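## 4. Zelle einrichten: Wände, Boden, Kabel, Greifprobe

Stand: 9. Februar 2026. Gilt für den zweiarmigen Aufbau in der Werkstatt Pasamstead. Wer nach der alten Anleitung von Guido Sala arbeitet, bitte vorher Abschnitt 3 lesen, die Belegung der Stecker hat sich geändert.

Vorab eine Bemerkung, die man überspringen darf. In der Bauanleitung von Gonuleck steht, der Aufbau sei »an einem Nachmittag einsatzbereit«. Das haben wir nicht geschafft, und ich kenne auch sonst keine Werkstatt, die es geschafft hätte. Die mechanische Montage geht tatsächlich schnell. Die Zeit verschwindet in den Kabeln, in der Nullstellung und in der Frage, warum ein Arm, der gestern eine Mütze gehoben hat, sie heute liegen lässt. Plant zwei Abende ein und seht die Werbetexte als das, was sie sind.

### 4.1 Vor dem Einschalten

1. Netzschalter aus, Stecker gezogen. Beide Arme von Hand in die Ruhelage bringen. Die Gelenke lassen sich stromlos bewegen, allerdings gegen spürbaren Widerstand.
2. Grundschiene vorn auf festen Sitz prüfen. Beide Arme hängen an derselben Schiene, ein lockerer Nutenstein links macht sich also auch rechts bemerkbar.
3. Schrauben der Grundplatten über Kreuz nachziehen. Noemi Marino schwört auf Schraubensicherung. Ich ziehe lieber vor jeder Sitzung nach, weil wir die Platten ohnehin ständig versetzen.
4. Wellschlauch am linken Arm so legen, dass er in gestreckter Stellung noch durchhängt. Spannt er, schiebt man ihn am Sockel nach. Auf keinen Fall mit Kabelbinder am Ellbogen festzurren.
5. Die Leitungen im Kabelkanal vor der Schiene bleiben unter der Folie. Lose Platinen nicht mit dem Aluminium in Berührung kommen lassen.

> **Achtung:** Die Schultermotoren haben genug Kraft, um einen Finger zwischen Oberarm und Schiene zu quetschen. Bei eingeschalteter Zelle greift niemand hinein, auch nicht »nur kurz«, um etwas gerade zu rücken.

### 4.2 Wände und Boden

Die Wandfolien mit dem Schwarz-Weiß-Muster sollen laut Hersteller der Kamera helfen, ihre Lage zu bestimmen. Ob sie das tun, weiß ich nicht. Elisa Orlandini hat mit weißen Wänden und mit Muster je eine Versuchsreihe gefahren und einen Unterschied gefunden. Ich habe das wiederholt und keinen gefunden. Wir lassen die Folien hängen, solange keiner von uns beiden etwas Besseres vorweisen kann.

1. Folien an der Rückwand von der Mitte nach außen andrücken. Blasen zur Kante streichen.
2. Seitenwände erst danach bekleben, sonst stimmt der Anschluss in den Ecken nicht.
3. Bodenplatte einlegen. Kratzer und helle Abriebstellen stören nicht, eine hochstehende Kante dagegen sehr.
4. Hakenleiste an der rechten Seite so befestigen, dass der rechte Arm in keiner Stellung an die Haken kommt. Dazu den Arm stromlos einmal durch den ganzen Bereich führen.

> **Hinweis:** Wer Profile nachbestellt: Die Länge in der Stückliste von Wynne ist mit 400 mm angegeben. Nachmessen, bevor gesägt wird. Unsere waren es nicht.

### 4.3 Greifprobe mit weichen Teilen

Für die ersten Versuche nehmen wir nur Stoff und Plüsch. Ein fester Gegenstand sagt zwar mehr über die Genauigkeit aus, aber ein verbogener Greiferfinger kostet Geld, und Warcombe liefert Ersatz nur im Satz.

1. Zwei bis drei weiche Teile verteilen, mit Abstand zueinander. Eine zerknautschte Mütze ist schwieriger, als man denkt, und deshalb gut geeignet.
2. Zelle einschalten, Referenzfahrt abwarten. Sie ist beendet, wenn beide Arme stillstehen und das Programm eine Eingabe annimmt.
3. Geschwindigkeit auf die niedrigste Stufe stellen.
4. Linken Arm über die Mütze führen, Greifer geöffnet. Der rechte bleibt vorerst stehen.

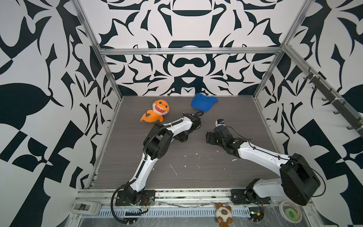 *Abb. 4-1: Greifprobe, linker Arm an der blauen Mütze*

5. Langsam absenken, bis der Greifer den Stoff berührt, dann schließen. Nicht tiefer drücken, auch wenn der Griff beim ersten Mal misslingt.
6. Eine Handbreit anheben und sieben Sekunden halten. Rutscht der Stoff heraus, Greifkraft um eine Stufe erhöhen und bei Schritt 4 neu beginnen.
7. Absetzen, öffnen, Arm zurückfahren. Danach dasselbe mit dem rechten Arm.

Fünf gelungene Versuche hintereinander gelten bei uns als bestanden. Die Zahl ist willkürlich. Pierina Gentile hätte gern zwanzig, und vermutlich hat sie recht, nur bleibt dann abends keine Zeit mehr für etwas anderes.

> **Achtung:** Beide Arme gleichzeitig erst dann fahren, wenn jeder für sich bestanden hat. Die Kollisionsprüfung der Software kennt die Arme, aber weder die Kabelbögen an den Handgelenken noch das, was auf dem Boden liegt.

### 4.4 Wenn es nicht klappt

**Greifer schließt neben dem Stoff.** Meist stimmt die Nullstellung nicht. Referenzfahrt wiederholen. Hilft das nicht, den Versatz nach Abschnitt 3.6 neu eintragen. Bitte nicht so lange am Greifpunkt herumkorrigieren, bis es zufällig passt, das rächt sich beim nächsten Teil.

**Fehler 283 beim Start.** Laut Handbuch ein »Kommunikationsproblem«. Bei uns war es jedes Mal ein Stecker, der nicht ganz eingerastet war. Der Tipp aus dem Forum, die Software neu aufzuspielen, hat nie etwas gebracht außer Wartezeit.

**Arm ruckelt in der Streckung.** Zuerst den Wellschlauch prüfen (4.1, Schritt 4), danach die Schrauben. Erst dann am Regler drehen.

**Kamerabild verschoben.** Halter am Handgelenk kontrollieren. Er sitzt auf zwei kleinen Schrauben und lockert sich.

### 4.5 Wartung

Gonuleck nennt etwa 2000 Betriebsstunden bis zur ersten Wartung der Gelenke. Wie man auf diese Angabe kommt, steht nirgends, und unser Aufbau läuft erst seit September. Bis wir eigene Erfahrungen haben, gilt:

- nach jeder Sitzung Fusseln aus den Greifern entfernen, Plüsch haart
- Folie über dem Kabelkanal auf Risse ansehen
- Auffälligkeiten mit Arm (links/rechts) und Gelenk ins Werkstattbuch eintragen, »macht komische Geräusche« reicht nicht

Die Zelle wird am Schluss ausgeschaltet und der Stecker gezogen. Den Schlüssel für den Geräteschrank verwaltet Rosalba Benedetti. Weiter mit Abschnitt 5, Bewegungen aufzeichnen.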